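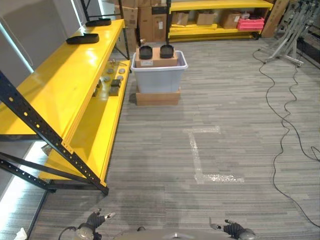 torquewrench_tim wrote:
Agreed on slowing down, but I'd go further and say you should throw out every demo where the operator stopped to think. I lost most of September to a policy that would reach toward a shelf, hover, and just stay there. It had learned my hesitation perfectly!

marlowbits wrote:
Oh no, that is exactly what mine does. It goes out, gets close to the part, and then hangs in the air like it forgot what it came for. So you deleted all of the hovering ones? How many did you have left?

torquewrench_tim wrote:
I started with 185 and kept a bit more than half. Then I recorded new ones, and this time I decided what I was going to pick before I pressed record. Big difference, and much less tiring too.

shelf_life wrote:
I don't love the idea of throwing demos out. A pause at the shelf is sometimes the right thing to do. If two small parts are lying close together and the hand is about to cover both of them from the head view, I want the robot to stop and adjust. We trim the dead time at the start and the end and leave the middle alone.

torquewrench_tim wrote:
Adjusting is fine. Adjusting is movement! I mean the stretch where the operator's hands are perfectly still because they're wondering whether to go left or right. There's nothing in the picture to tell the robot why you stopped, so all it can learn is "stop."

shelf_life wrote:
OK, that's fair. I still wouldn't do it by hand on a big set, though. We have 2,051 episodes in the Ratavine set and I am not watching every one of them again. A script that flags long stretches with no joint motion gets you most of the way, and then you only look at the flagged ones.

quietgripper wrote:
Jumping in on the remote control side, I run sessions at the Hinville shop and I love this stuff, so forgive the length.

Low shelves are the hard part. With anything at waist height a new operator is decent in an afternoon. Ask for a small flat part from a lower shelf with another shelf above it, and suddenly everyone drives the back of the hand into the upper shelf -- me included, plenty of times. You're looking down from the head camera, the upper shelf hides half of what you need, and your own arms feel nothing when the robot's arm hits something.

What helped us was a fixed order. Bend first, get the head where you can see under the shelf, and only then start moving the hand. If you bend and reach in one motion it looks lovely and smooth, and the policy can't copy it, since it never gets a clear look at the part before the hand is in the way.

marlowbits wrote:
Bend, look, reach. I'm writing that on the wall. Do you go back out the same way?

quietgripper wrote:
Yes, the same path in reverse. Hand comes straight out toward you before it goes up at all. If you lift early you catch the shelf edge and the part goes flying. I've chased a lot of little discs across the carpet!

gantry_gal wrote:
Different opinion here: for low shelves I'd skip remote control completely and guide the arm by hand. You stand next to it, hold the wrist, and walk it through. You can feel the contact, so you stop hitting things. We did both on the Helmy arm and the hand-guided demos were cleaner by a mile.

quietgripper wrote:
Cleaner paths, sure. But then your own arms and shoulders are all over the camera view, and on the day the robot runs alone you aren't there. How did you deal with that?

gantry_gal wrote:
We played the motion back with nobody touching the arm and recorded the cameras on the playback. Everything has to be put back in the same spot before you do that, which I'll admit is a pain. Tape on the floor for the bins and a pencil mark on the shelf for each part.

shelf_life wrote:
And then every demo has the parts in the same spots and the robot falls over the first time something shifts by an inch.

gantry_gal wrote:
No, you move things between demos. You only keep them put between the guiding and the playback of the same demo. It's two runs per layout. Slower, yes.

torquewrench_tim wrote:
Twice the resets is where you'd lose me. Resetting is already the worst part of my day.

gantry_gal wrote:
Ha, OK, it's not for everybody. I've also only done it with one arm at a time. I wouldn't want to try guiding two hands for a bin lift.

marlowbits wrote:
Two hands was going to be my next question. I've got box lifts on the list too. Do people teach both hands together from the start?

quietgripper wrote:
Together, always, if the job needs both. We tried left hand first and right hand added later, and it came out like two strangers carrying a couch. With remote control you get the timing for free because your own two hands already know how to share a box. Start with an empty one! Approach with the palms, touch both sides, wait a beat until you see it's square, lift.

torquewrench_tim wrote:
"Wait a beat," he says, in a thread where I've been begging people to stop waiting.

quietgripper wrote:
Same beat every time, though. Mine is a short, steady hold and the policy copies it just fine. Yours was random.

torquewrench_tim wrote:
I'll give you that one.

shelf_life wrote:
One more for marlowbits. Rotate your operators. We had 3 people doing the shelf task and the robot mixed up their styles for a while, but once there was enough from each it handled odd layouts much better than the one trained on a single person.

gantry_gal wrote:
I'd wait on that. With a small set, one careful person beats a mix. Bring in others when the first version works at all.

marlowbits wrote:
It's just me for now, so that settles itself. Plan is: flag the still stretches, cut the bad ones, then record about 5 layouts of the low shelf with bend, look, reach. I also have a loaner pair of Arkura gloves coming for the remote side, and I'm really excited to try them.

quietgripper wrote:
Nice! Redo the glove calibration after every break, even a short one. Post how the first batch goes, I want to see whether the hovering clears up.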